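Two weeks of book pushing

I have been collecting demonstrations in simulation for most of August now, in the evenings after work. The plan is the same as it was in spring: get enough good examples of a simple tabletop job, train a small policy on them, and see how badly it does.

The job is moving a book on a counter. I picked it because books are awkward. They are flat and wide, and a two-finger gripper can't just come down from above and grab one in the middle. You have to go for an edge, or push. I drive the arm with a cheap 3D mouse and save every run, including the bad ones, which go in their own folder.

So far I have 70 runs I would call usable. Ilona Bakos did 20 of those over a weekend, and her runs look nothing like mine. She goes in low and slow from the side. I tend to come in high and correct at the end. I was going to throw out one style or the other, but Bayu Chin talked me into keeping both and tagging them by operator, so that's what I did.

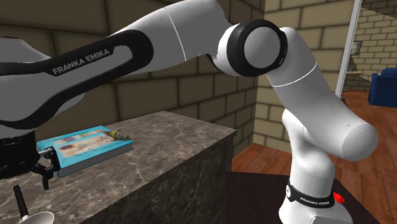
The other thing I changed was the room. My first set all used the same plain gray background, and the policy I trained on it fell apart as soon as I moved a light. Now the walls, the floor and the lighting get swapped between runs, and so does whatever is lying near the book. It makes each run slower to load. On my machine that's over 2 minutes, long enough to be annoying and too short to do anything else.

Some notes for anyone trying the same:

Save the gripper state at every step, even when it doesn't change. I skipped this at first and had to redo an evening's work.

Stop when you get tired. My late runs have a lot of pausing in them, and the policy learned to pause too -- it would sit at the edge of the counter and do nothing.

Write down which version of the scene you used. Mine are called Ernus and Laitinen, and I still mixed them up.

Next I want to try runs where the book starts at a worse angle. Revathi Lobo has offered to do a batch, and I'll train again once I have hers.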